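Notebook, towel folding by teleop, Tuesday, August

Picked up from last week's list. Goal for the day was corner grasps on the beige towel, leader arm driving the follower, wrist camera recording.

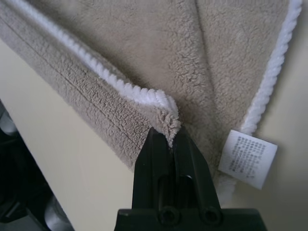
Started at 9:15. Follower homed fine. Leader had a dead spot in the gripper trigger again, first quarter of travel does nothing. Re-zeroed it in the Adimeck config and it went away. If it comes back, check the trigger spring before touching the config a second time.

Corner grasps are going better with the approach straight in along the diagonal of the towel. Coming in from the side, the fingers ride over the white cord trim and close on nothing but pile. Coming in along the diagonal, the tip of the corner goes between the fingers and I can close as soon as the trim passes out of view on both sides. I want everybody driving it this way so the demos agree with each other. Mixed approaches were the trouble with the Blöndal set, where the policy would hover halfway between two habits and then pick neither.

Grip force: left it at 30 percent. Tried higher on a few and the fabric bunches up in front of the fingertips, then springs out when you release and the corner lands somewhere new. Lower and it slips during the lift.

The care label is a nuisance. When it hangs near the corner you're after, it's easy to take it for the corner on the small monitor, white on white with the trim. I grabbed it twice this morning. Both episodes are marked bad. I don't want to cut it off, the towels at Fliltummont will have theirs on. Plan is to record a block where the label is near the target on purpose.

Episode length is capped at 920 frames. Long enough for grasp, lift, carry, lay down and back off, if you don't stop to think. I ran over the cap on 6 episodes, mostly from fiddling with the second corner after it folded under itself. If the corner goes under, just end the episode and reset by hand. Don't try to rescue it with the leader arm. A rescue goes in the separate recovery folder, started as its own episode from the bad state.

Wrist view is usable but dark at the bottom left, past the edge of the cream surface. Exposure was hunting when the towel came close to the lens, so I locked it after the third episode. The first three have the old auto setting, noted in the sidecar file.

Lag on the Junisetti link was noticeable after lunch. You close, wait, and see it close. Moved to the wired port and it felt normal again. Keep it wired for recording.

Total in the towel set is now 1,447 episodes, including the recovery ones, not including today's bad ones.

To do:
Print the diagonal approach note and tape it by the leader arm.
Label-near-corner block, same grip setting.
Order a spare trigger spring.
Ask about the second towel, the one with the stiffer trim.
Re-run the export with the locked-exposure flag, it crashed at the last step and I left the log open on the bench machine.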